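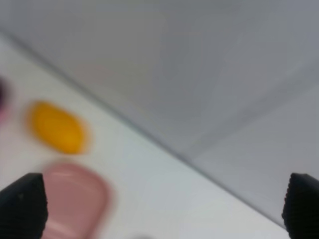 The Tevero play set out on the white table, yellow-orange oval piece and dusty-pink piece among it.

I bought the Tevero play set from Gremance one Sunday in April, mostly for the colours, and I am writing this up three months later with more affection than I ever expected to have for a tub of toys. If you have a toddler and a low table, read on!

First, the colours. Everything I'd owned until now came in that hard primary red and blue that makes a lounge room look like a dentist's waiting area. The Tevero pieces are so much nicer. The yellow has a proper egg-yolk warmth to it, and the pink is a dusty one, a bit like old bathroom tiles (I mean that kindly, I grew up with those tiles). Against a white tabletop they look gorgeous, and I've caught myself leaving a few out after bedtime when I could easily have packed them away.

The rounded shapes are my favourite part. The oval one is our household lemon. It has also been an egg, a potato and, for one long afternoon, a baby that had to be tucked in under a face washer. My daughter is two and a half and she'll carry it from room to room, then put it down somewhere odd and come back for a different piece. I like that the set doesn't tell her what anything is. We had a pretend food set from Anport before this and it was fine, well made, good value, but a carrot is a carrot and she was done with it in a week.

They've held up well. Ours get dropped on floorboards every day and I've found no cracks so far. I wash them in the sink with ordinary dish soap and leave them on a tea towel overnight. The box says hand wash only and I've stuck to that, so I can't tell you how they'd go in the dishwasher.

A few grumbles. The storage tub is too shallow, and the lid pops off if you pack the bigger pieces on top. Put them in first and it's manageable - still a silly thing to get wrong. The rounder pieces roll, too, so if your table has any slope you'll be fishing them out from under the couch. And the little activity booklet is pretty thin. We looked at it once.

On size, I'd check your table before you buy. Ours is small and plain, and with the whole set out there isn't much space left for little elbows. I usually put out a handful and swap them over when she loses interest, and that seems to get us longer play than tipping out the lot.

Would I buy it again? Yes, in a heartbeat. I've already ordered a second set for my nephew's birthday, and I'm hoping they bring out a green.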